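Clubs > Robotics > Equipment reviews

GenRobot.AI hand-held gripper, reviewed after one term
By Angelica Dumlao

Our student club has used a pair of these since September for the sorting project. The linkages are stiff and the ribbed pads can be swapped in a minute. The trigger is heavy for smaller hands — our younger members needed a break after 20 picks.

Small fruit is a fair test. Cherry tomatoes go onto the plate without much trouble once you learn to ease off. Kvido Kopecký ran the chestnut round and dropped more than he placed, mostly the flat ones. 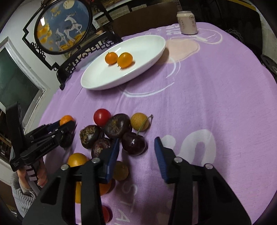

Verdict

Good for a club with 16 or fewer members. Buy spare pads.

3 comments | 30 shares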